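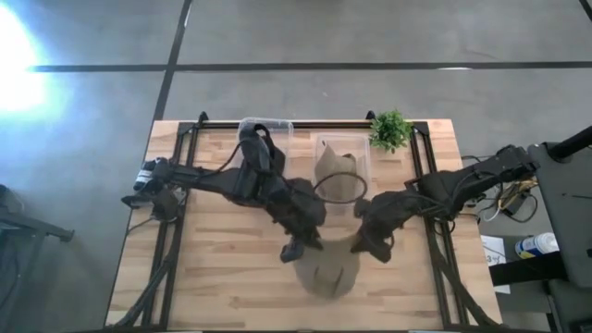 How many examples does it take before a two-arm setup learns to handle a cloth bag?

More than you'd guess from watching a person do it. We're at 2000 recorded runs on the Parka project and the trained policy still gets mixed up when the bag lands in a shape it hasn't met.

A run, for us, is one attempt start to finish. Someone drives both arms, the joint positions and the video get saved together, and the run gets a label at the end: good, partial or bad.

We keep the bad ones. They don't go into the main training set, but Lok-yiu Tsao uses them to check whether the success detector is fooled by a near miss.

Cloth is the hard part. A block has a few ways to sit on a table. A bag has as many as you care to give it, and the handles end up underneath half the time.

So we reset by dropping the bag from about chest height and leaving it however it lands. Before that we were laying it down by hand, and everyone laid it down the same way without noticing.

Kam-wah Shek spotted that in March. He plotted where the first grasp happened across a week of runs and nearly all of it sat in one patch the size of a saucer.

We threw out 14 sessions over it. That hurt, but the policy trained on the smaller set did better on bags it had to find for itself.

Session length matters too. We stop at 40 runs per driver. Past that people get quick and sloppy, and the arms start making little corrections that the model then copies faithfully.

Someone asked what the model does with pauses. It learns them. If a driver stops to think before closing the gripper, you get a robot that stops to think before closing the gripper.

We trim the long ones now. Short ones stay in, and I'm not sure that's right. Mulero's group cuts every pause and says it works fine for them, but their objects are rigid.

Two arms also means two habits per driver. I lead with the left almost every time. Tsao leads with the right. Mixed together with no note of who drove, the policy would reach with both and then dither.

Adding a driver tag fixed most of the dithering. Switching leads on purpose partway through a session fixed a bit more — and is much more tiring than it sounds.

Current test: 27 starts, same list every time, scored by a person who didn't drive that week. The Filtcombe build passes 14 of them. The one before it was worse, but we changed the list in between, so I won't quote a number.

Next is a new batch of bags in other fabrics from Çetinkaya. Stiffer canvas first, then the thin stuff that folds over on itself. I expect the thin stuff to go badly.

If you run cloth tasks and have a reset method that doesn't depend on a tired person dropping things, I'd like to read about it. Replies are open.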